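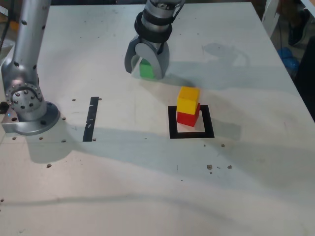 I gave up my paper planner in December and went back to it 11 weeks later, so I should write down what happened in between.

The plan was to put everything in one app. I picked Tramora because Noemi Zamora at work uses it and her desk is always clear. It took me an evening to move my lists over. By the end I had 18 lists, including one for gifts and one for things to ask the dentist.

The first couple of weeks went fine. I liked checking things off on the bus. I liked that the shopping list was on my phone when I was in the store, where the paper one never was. I set reminders for the water bill, the car registration and calling my aunt.

Then I started to swipe the reminders away. They came in with everything else – messages, weather, a sale on socks – and I cleared them all with the same thumb. I paid the water bill late for the first time in years. I did call my aunt, but she called me first.

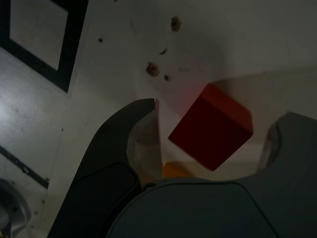

*Red cube between the gripper fingers.*

I asked Olanrewaju Uzor how he keeps track of things. He runs a small print shop and has more going on than I do. He writes tomorrow's jobs on a card before he locks up, and in the morning he reads the card. If a job gets carried over three times he either does it first or crosses it out. He has tried apps too and still uses one for invoices.

I copied the card idea for a week, but I kept leaving the cards in coat pockets. A book is harder to lose. I bought a plain one with 200 pages and a soft cover, and I use one page a day with no sections. Appointments go at the top and chores go under them. Anything I want to remember but don't have to do goes on the last pages, working backward.

Some things stayed on the phone. The shopping list did, and so did anything that repeats once a year, as I don't want to copy the car registration from book to book. Everything else is in pen.

The part I miss is search. Last month I needed the name of the paint we used in the hallway and I knew I had written it down. I had to turn pages for ten minutes, and it was next to a phone number with no name on it. I've started putting a small box around anything I might need to look up later. So far I've boxed the paint, a shoe size and the code for my mother's gate.

I still don't know whose phone number that is. If you gave me yours in the winter and I never called, send me a note.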